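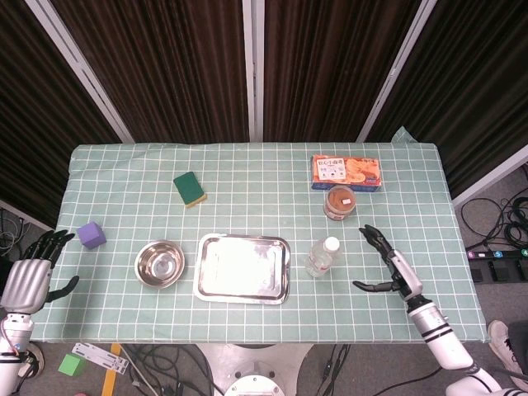
I caught Nour Salameh at four in the afternoon, between runs, and she talked with her mouth full (pretzels, which she shared!). She wanted to tell me about Duma, her group's method for teaching two robot hands from very few demonstrations.

"We used to collect everything on a bare table," she said. "Then you put down one steel bowl and the policy goes to pieces. Shine is awful for it."

So now they train on clutter: sponge, jar, bottle on its side, a tray that throws glare right back at the camera. I asked how much data that takes. "652 demos, two operators. Lawal did most of them and his shoulders hate me."

And the result? She got pretty excited here. Moving to objects the hands had never touched, Duma failed seven times where the old version failed on nearly everything – "and two of those were me bumping the table."

Clear plastic still bugs her. She'd like to try touch sensing next, if Lawal's shoulders hold up, and then she went back to her runs.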